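Week 7 handout: Heat, moisture and starch
Food Studies, year one. Bring this on Monday, we start from section 3.

1. Where we got to

Last time: what heat does to protein (egg white, milk skin, the grey stuff on poached chicken). This week starch. Same idea underneath, heat plus water changes the structure, but starch behaves the other way in one important respect. Protein squeezes water out as it sets. Starch takes water in. Keep those two apart in your head, half the mistakes in the last test came from mixing them up.

Words you need: granule, amylose, amylopectin, gelatinise, retrogradation, syneresis. Spellings count.

2. Starch granules, the basics

Plants store sugar as starch. Packed in granules. Granule size depends on the plant: potato large, rice tiny, wheat a mix of both.

Two molecules inside:
amylose - long, mostly straight chain. Sets firm, goes cloudy on cooling.
amylopectin - branched, bushy. Thickens but doesn't set so firmly. Stays clearer.

Ordinary cornflour is a mix, mostly amylopectin. "Waxy" starches are nearly all amylopectin. Sticky rice is the one you know already. Long grain has more amylose, so grains stay separate. That is the whole reason you can't make a decent risotto with basmati, please stop trying.

Cold water: granules get wet, swell a tiny bit, sink. Nothing dissolves. Leave a jug of cornflour and water standing and it drops to the bottom in a hard layer. Stir again before use.

3. Gelatinisation (the important bit)

Heat the mixture. Granules begin to take in water properly. They swell to many times their size. Some amylose leaks out into the liquid around them. Mixture thickens partly from the fat swollen granules bumping into each other and partly from the leaked chains.

Happens over a range, not at one fixed point. Potato goes early, wheat and maize later. Below the boil in all of these. But for a sauce we still bring it to a simmer, otherwise you get the raw floury taste.

Go too far and the granules burst. Sauce thins again. Hard stirring does the same thing, swollen granules are fragile. So: stir briskly BEFORE it thickens, gently after.

Things that interfere:
Sugar - competes for water. Very sweet custards thicken later and set softer.
Acid - chops up the chains. Lemon filling: cook the starch first, juice in at the end, off the heat.
Fat - coats the granules. Useful in a roux, stops them clumping.
Salt - small effect, ignore for this course.

Lumps. Dry flour into hot liquid, the outside of each clump gelatinises straight away and seals. Inside stays dry. Three ways round it: slake in cold water, coat in fat (roux), or mix with the sugar first. Learn all three, with a dish for each.

4. Cooling: retrogradation

Cooled starch tries to tidy itself up again. Amylose chains line up, first few hours. Amylopectin takes days. Water gets pushed out of the network = syneresis, the puddle on top of yesterday's trifle.

Bread staling is mostly this. NOT mostly drying out. A loaf in a sealed bag still goes stale. Fastest at fridge temperature, so don't keep bread in the fridge. Freezer fine. Toasting partly undoes it, which is why stale bread makes good toast and bad sandwiches.

Leftover rice goes hard for the same reason. Reheat with a splash of water and it softens again. Safety note, you had this in week 2 but again: cool cooked rice quickly, shallow tray, into the fridge. The spores of Bacillus cereus survive boiling, and the toxin survives reheating too. Don't leave the rice out all afternoon and think a good hot blast will sort it.

5. Wet heat and dry heat

Wet: boiling, simmering, steaming, poaching, stewing. Water is the carrier. At normal pressure it can't get past boiling point however high you turn the ring. A furious boil is not hotter than a gentle one, it just wastes fuel and breaks up potatoes.

Steam: same temperature as the boiling water, but gives up a lot of heat when it condenses on the food. Why a steam burn is so nasty. Tilt lids away from you.

Dry: roasting, baking, grilling, and frying counts here too (oil has no water in it, people always argue). Surface dries out, gets well above boiling, goes brown. Starch on a dry hot surface breaks down into dextrins, gives toast colour and some of the sweetness. Dextrinisation. Different from caramelisation, which is sugar. Different again from Maillard, which needs protein AND sugar. Toast has all of these going on, so an answer that only names one gets half marks.

Brown flour thickens less than white flour, by the way. The chains are already broken. A dark roux needs more of it for the same thickness.

6. Lids

Short but it comes up every year.

Lid off: steam escapes and takes heat with it. Slower to the boil, liquid reduces, flavour concentrates.
Lid on: faster to the boil, less fuel, liquid stays. Condensation drips back in.
Lid part on or with a vent: somewhere between.

Starchy water foams because dissolved starch strengthens the bubble walls. Lid on, foam can't collapse, up it comes. Turn down first, then worry about the lid. Pasta especialy.

Absorption rice wants the lid on throughout, measured water, then a rest off the heat so the moisture evens out. Boiled-and-drained rice doesn't care.

7. Practical: the Folenitz sheet

Work in pairs. The sheet is the Folenitz one, with the table already ruled. Samples are cornflour (Danko), potato starch and plain flour (both Zostton), packets on the side bench. Level spoons. Same water for each, measured cold.

Slake the starch in a little of the water.
Heat the rest, add the slaked starch, stir.
Note when it first looks thicker. Note when it looks clear, or write "stays cloudy".
Spoon onto a cold plate, leave until the end of class. Tilt it. Does it hold?
Second portion covered, fridge, look at it next session for syneresis.

Weigh the fridge portion in and out, pouring off any liquid. Worked example so you can check your sums: 152 g in, 114 g of gel after pouring off, so 38 g lost. 38 divided by 152 is 0.25, a quarter of the weight. Show the division, don't just write the answer.

Predictions before you start, in pen. Wrong predictions lose no marks. Blank ones do.

Write up in past tense. 18 marks: method 4, results 6, explanation 8. Explanation is where you use granule, amylose etc. "It went thick because it was heated" is worth nothing.

8. Reading

Flavance, the starch chapter, skip the bit on modified starches unless you're keen. Then the pages on bread staling. Two copies in the library so share.

Check yourself before Monday. Say out loud why cornflour sauce thins if you beat it hard. Why lemon juice goes in last. Why the fridge is the worst place for a loaf. If you get stuck on any of them go back to 3 and 4.
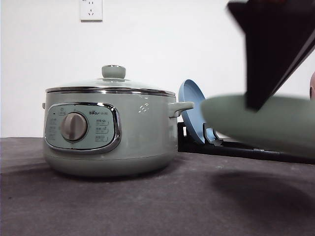
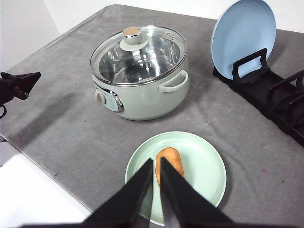 Electric pot with its glass lid on

Notes by the course tutor, Food Studies

9. Left over from last week

A few of you asked about thickening with egg as well as starch. Custard made with egg only curdles if it gets too hot, the protein tightens and squeezes out water (see section 1). Add some cornflour and it can take more heat. The starch gets in the way of the proteins bonding. Pastry cream can be boiled and HAS to be, egg yolk contains an enzyme, amylase, which eats starch. Underheat it and it looks lovely in the pan, then goes to soup overnight in the fridge.

Potatoes: floury ones have more starch and the cells come apart on cooking, good mash. Waxy ones hold together, good salad. Over-work any mash and you burst the cells, free starch everywhere, wallpaper paste. Ricer or masher, never the blender.

Pasta water: keep a mugful. The starch in it helps the fat and water in the sauce stay mixed. Not magic, just thin starch paste.

Corrections to the week 6 sheet. Under "milk skin" it should read protein and fat, I left out the fat. And the diagram labelled amylose on the back is amylopectin, it's the branchy one. Sorry. Change it in pen.

Next week sugar. Bring a calculater and an apron.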